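7.4 线缆缠绕与插拔受阻故障的处理

本节适用于双臂桌面工作站，臂体装在前沿铝型材导轨上，作业内容为插头、充电头、排插一类物品的抓取和插拔。单臂机型请看第6章，两者的释放顺序不同，不要混用。

7.4.1 故障现象

控制台出现代码293（夹爪力矩持续超限），同时有下列情况之一：

夹爪已闭合，但手臂停在半途，关节有轻微抖动声。
插头进入插座后不能继续下压，手臂反复小幅后退再前进。
桌面上的线缆随手臂一起移动，其他物品被带动。
代码消失后几秒内再次出现。

如果只出现代码41（腕部相机丢帧），没有力矩报警，先按7.2节检查相机接头，不必执行本节步骤。

7.4.2 常见原因

电源线堆放在臂座附近，手臂下探时挂住线圈。这一条在Clorkside试用点的记录里出现得最多，4月份的几次停机都与此有关。

夹持位置过高或偏向一侧，插头以斜角进入插座，插脚顶在插孔边缘。

两臂同时进入桌面中部，一臂夹住的线缆从另一臂下方经过。程序中的防碰撞区只计算臂体和夹爪，不计算线缆。

更换指尖后没有重新标定开合零位。换过指尖的工作站请先做5.3节的标定，再回到本节。

7.4.3 警告

警告：处理过程中，桌面上的排插一律不得通电。排插上的开关不能代替断电，必须从墙面插座一侧拔下。

警告：不得在代码293仍然显示时把手伸入两臂之间。此时电机仍在输出力矩，线缆突然松脱会使手臂弹开。

警告：不得用钳子去夹带电插头的插脚，也不得用钳子撬动夹爪手指。

注意：急停按下后，手臂保持电机失力，会缓慢下垂。释放之前要有一只手托住前臂。Taşdemir型臂座带机械抱闸，下垂量较小，仍应托住。

7.4.4 处理步骤

1. 按下急停。确认控制台显示“已停止”。臂上指示灯可能继续亮着，指示灯不作为断电依据。

2. 拔下排插的供电插头，放到工作台外面。

3. 等待2分钟，让驱动板放电。这段时间内不要触碰导轨下方的电路板和红黑导线。

4. 从侧面观察线缆走向，找出受力的那一段。先看臂座周围，再看两夹爪之间，最后看排插两端。

5. 托住前臂，将夹爪侧面的手动释放旋钮逆时针转动，直到手指松开。旋钮转不动时不要加力，改用控制台“维护”菜单中的“低力打开”。使用该功能需要重新上电，上电前双手离开工作区。

6. 取下被夹物品。插头若已部分插入，沿插孔方向直接拔出，不要左右摇动。

7. 把线缆从臂体下方抽出。有打结的，先解开再抽。抽出时如感到有阻力，返回第4步。

8. 检查线缆外皮、插脚和插座面。外皮破损、插脚弯曲或插座面有裂纹的，整件更换，不做修补。

9. 检查手指内侧的防滑面。起皮或脱胶时更换指尖，并做5.3节标定。

10. 重新摆放线缆。臂座前方留出不小于200毫米的空区，多余的线用扎带固定在桌面后部或侧面。较轻的物品不要压在线上。

11. 清走桌面上与当前任务无关的工具。

12. 松开急停，执行“回零”。两臂要依次回零，先左后右。回零过程中如再次出现代码293，停止操作，按7.4.6节处理。

7.4.5 恢复运行前的检查

先用25%速度空跑一遍，夹爪不夹物品。操作人员站在工作台正面，手放在急停旁边。

空跑正常后，排插仍不通电，做一次单臂插拔。观察插头进入插座时是否与插孔对正，插头被夹住后是否转动。若发生转动，降低夹持点并重新示教。

再做一次双臂动作，重点看线缆是否跟随夹爪移动。线缆拉直时应暂停，调整物品位置后重来。不要靠提高力矩上限来通过这一步。Goltia控制软件允许修改该上限，但改动后代码293会推迟出现，线缆和插座可能先损坏。

以上都通过后，方可恢复正常速度。 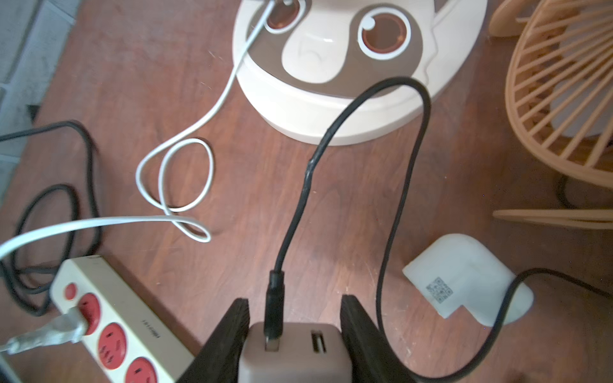
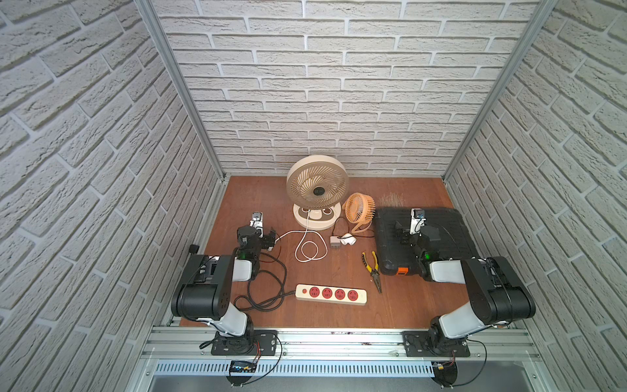
红色插孔的排插，双臂工作台

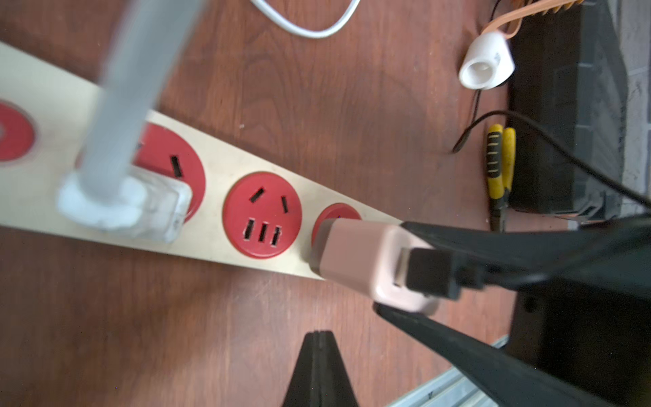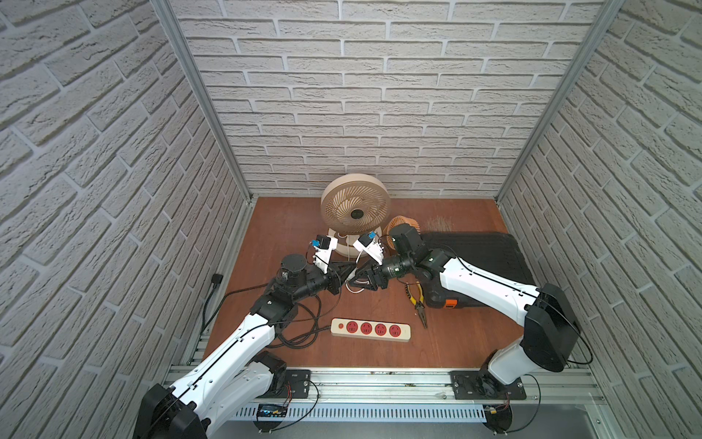
Allance 设备应用部 · 现场维护组

7.4.6 反复出现时

同一班次内第二次出现代码293，不再自行恢复，将工作站挂“停用”牌并填写故障单。故障单需写明：

出现代码时哪一臂在动作。
被夹物品，以及线缆从哪一侧引出。
手动释放旋钮能否转动。
最近一次更换指尖和标定的时间。
速度设定和力矩上限的当前数值。

导出控制台日志，与故障单一起交给现场维护组，联系人Necati Yurt。日志只保留最近的运行记录，重启次数过多会被覆盖，请在重启前导出。

在收到答复之前，不要拆卸腕部外壳，也不要移动臂座安装板。安装板位置改变后，两臂之间的相对坐标全部失效，需要返回第3章从头安装。

7.4.7 修订记录

9/19/20 增加第3步等待时间；第5步补充“低力打开”的使用条件；删除原第8步中用胶带包扎线缆的做法。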